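Shared Workshop Course, Unit 4
Two-Arm Cell for Cloth Handling: Build Notes and Bench Exercises

Read before the evening session. Bring your wiring sheet from Unit 3 and the blank log page.

4.1 Scope

Unit 3 ended with a single arm moving rigid blocks. Unit 4 covers the move to two arms on one base and the change from rigid parts to cloth. The mechanical work is small. Most of the hours go into cable routing, frame definitions and the recording of usable trials.

The cell is the one built by the Grevance workshop group and is referred to below as the Grevance cell. Participants building at home may use a different frame, provided the two arm bases share one rigid member and the table does not move relative to it.

4.2 Base and frame

Both arms bolt to one plate along the near edge of the table. Separate plates are easier to lift and harder to keep aligned. With separate plates, any shift in one base appears later as a grasp error on one side only, and it is usually blamed on the camera.

Order of assembly:

Square the aluminum frame on the floor before any panel goes in.
Fit the lower rails and leave the fasteners finger tight.
Lay the base plate and clamp it at both ends.
Torque from the middle outward.
Mount the arms last, with power disconnected.
Fit the wall panels after the arms have been driven slowly through their full range.

The walls are plain on purpose. A uniform, dull background shortens the work of separating cloth from everything else.

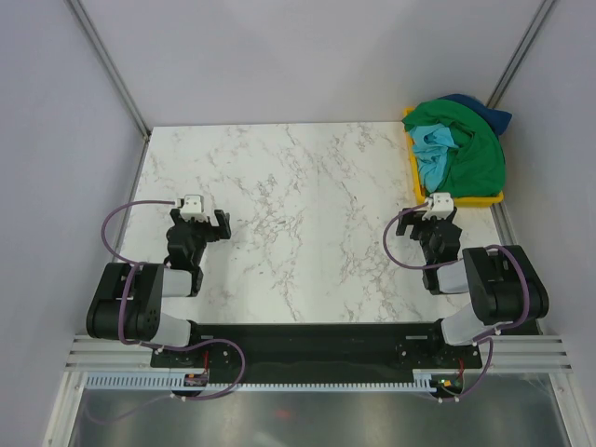

Fig. 4.1. Two-arm cell: common base plate, wrist cameras, cloth tray at far right.

4.3 Cable routing

Cable is the most frequent cause of lost sessions. Three rules apply.

Leave slack at the wrist. The loop must be large enough for full wrist rotation in both directions. Test at the two rotation limits, with the forearm both extended and folded.

Fix the cable to the link, never across a joint. A tie on each side of a joint, with free cable between, is acceptable.

Keep signal cable and motor supply apart below the base. Use the slotted duct for whatever runs sideways, and let the remainder drop clear of the plate.

After routing, run the Goltano sweep from the course disk. It moves each joint through its range at low speed and logs motor current. A rise in current at the same angle on repeated passes means something is pulling. Find it before going on. Do not raise the current limit to get past it.

4.4 Frames and calibration

Define three coordinate frames: table, left base, right base. The table frame has its origin at the near left corner of the working surface, x to the right, y away from the base plate, z up. Everything written in the log is given in the table frame.

Touch each arm to the same four marks and record the readings. The difference between left and right at any one mark is the number to watch. If it changes between sessions, a fastener has moved. Recalibrate only after the fastener has been found.

The cycle limit is set in the controller file as follows:

control_rate_hz = 200
command_timeout_ms = 10
log_buffer_lines = 2000

Leave these values alone for the whole unit. Trials recorded at different rates cannot be compared, and the grading script will reject a mixed set.

4.5 Working with cloth

A rigid part has one pose. Cloth has no pose in that sense, only a shape that changes with each contact. The program therefore works from reference points: shoulder corners, lower corners, neckline, fold edges. A corner is the best of these — it can be located from two edges even when the fabric between is creased.

For a shirt, the lower corners are taken together. Each arm approaches from its own side, low and nearly level with the table, and the arms do not cross the center line. If one arm arrives early it waits. A one-sided pull turns the garment, and every stored reference point is then wrong.

Approach height matters more than approach speed. Too high and the fingers close on air. Too low and the tips push the hem inward and raise a ridge. Set the height with a single layer of the actual fabric on the table, then repeat with a folded stack. 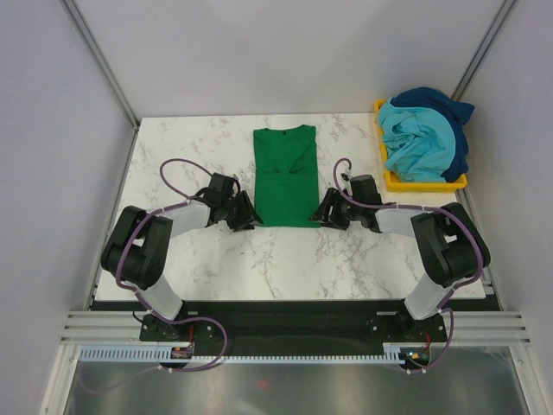

One participant in the April group asked whether the second arm is needed at all at this stage, as a single arm with a weighted strip on the far hem had given her straighter folds at home. The comparison is a fair one. The strip holds well, but it has to be placed by hand, and a trial with a hand in it does not count toward the unit. Participants who want to test the strip may do so outside the logged trials and attach the results as a separate page.

4.6 Wrist cameras

The fixed camera gives layout. The wrist cameras give the last part of the approach, where the arm itself hides the target from the fixed view. Neither replaces the other.

Set focus for the distance at which the fingers are just above the table. The fingers themselves will be soft at that setting. Lock exposure manually. With automatic exposure, the image shifts when a dark garment enters the view, and the edge finder shifts with it.

A polished surface returns the ceiling lights as bright streaks. The streaks stay with the lights and the camera, while the surface pattern stays with the table. This gives a simple test: move the wrist sideways a small amount and compare two images. Features that fail to move with the table are reflections and are to be masked. Surface veining causes the opposite problem, as it does move with the table and can be read as a fabric edge. Record an empty-surface set for each arm and use it as the background. 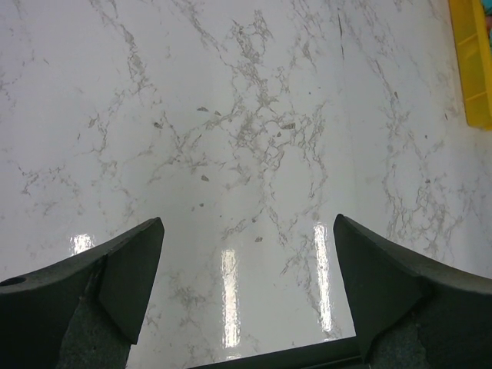
Fig. 4.2. Wrist view of bare surface between open fingers, with glare streaks.

Exercise 4A. Record the empty-surface set at three heights. Run the Asis edge finder on each image with the default threshold. Report how many false edges remain after masking, and state which are caused by glare and which by veining. If the count at the lowest height is larger than at the highest, check focus first.

Exercise 4B. Repeat with the lights nearest the cell switched off. Keep the exposure setting from 4A. Note the change in false edges and in missed edges separately.

4.7 Fold sequence

The sequence is stored as a list of states. Each state names the two target points, the two gripper commands and a condition for leaving the state. Write the leaving condition first. A state without one will run until the timeout, and the log will not say why.

Sleeves are dealt with before the body is halved. A sleeve lying outside the body outline adds thickness on one side once the body is folded over it, and the stack then leans. Where fabric bunches at a corner, the fingers should release above the bunch, lift clear and return for a second grasp at the outer edge. 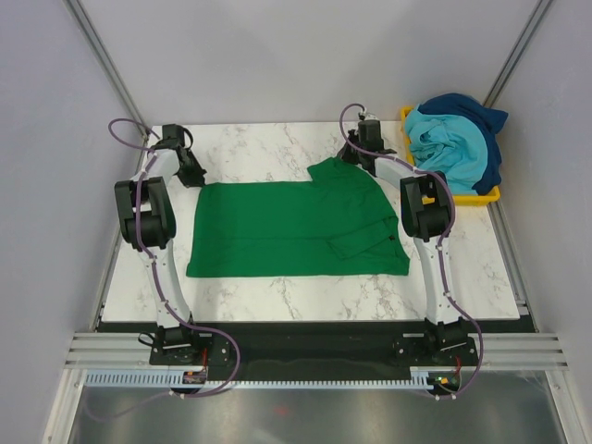 The second grasp is a separate state with its own leaving condition. Do not implement it as a retry of the first. A retry repeats the same target point, and the target has changed: the outer edge must be located again from a new image taken after both grippers are clear of the cloth.

Smoothing passes are allowed between states, at most two per fold. Run them from the fixed edge toward the free edge. Passes in the other direction carry the slack back into the fold.

4.8 Logging and faults

One line per state, written when the state ends. Required fields are trial label, state name, target points in the table frame, gripper opening at exit, and reason for exit. Keep the raw images until the unit has been marked.

Fault codes used in this unit:

F1 — command timeout. Check the duct wiring and the connectors at the controller board.
F2 — current limit. Check the cable loops, then repeat the Goltano sweep.
F3 — point not found. Check exposure lock and background set.
F4 — arms too close. Check the order of states. Do not reduce the clearance value.

After F4, back both arms out by hand control, one at a time, starting with the arm that is farther from the cloth tray.

4.9 To hand in

Calibration readings for both arms, before and after the session.
Results for 4A and 4B.
State list for one complete shirt fold, with leaving conditions.
Log file, limited to the first 1000 lines.

Reading for Unit 5: Shahbazi workshop notes, the section on gripper finger shapes. Bring calipers.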